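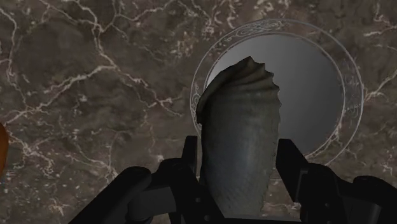
Gripper, shell and plate, wrist view from the sim

Ticket: shell slips when the arm turns toward the plate
Opened by: Florian Strebel
Date: 2023-03-14
Status: open

Hi all, me again with the Joviler arm (the one I'm building in my garage, sim first, real hardware by June if I'm lucky!). I'm trying to get the big seashell onto the plate and I keep losing it. The fingers go down on either side just fine, they close, it lifts, and then as soon as the wrist turns, the shell slides out the bottom. It does taper toward that end, so I guess I'm squeezing a wedge.

What I've tried so far:

Grip force up from 44 to 100. It held longer, then popped out sideways, which was kind of spectacular.

Friction on the fingertips doubled. No change that I could see.

Swapped the shell's collision mesh for the detailed one. Now the ridges up top catch properly, but the sim crawls and I get some 300 contact warnings per run.

Wrist speed way down. Best so far, it made it to the plate twice in 5 tries.

My next idea is to grab it higher, closer to where it flares out, but then I'm worried about the fingertips hitting the plate rim on the way down. Has anyone on the Zultunier build done something like this with a lopsided object? I can upload my config tonight, just tell me which folder you want it in.

Florian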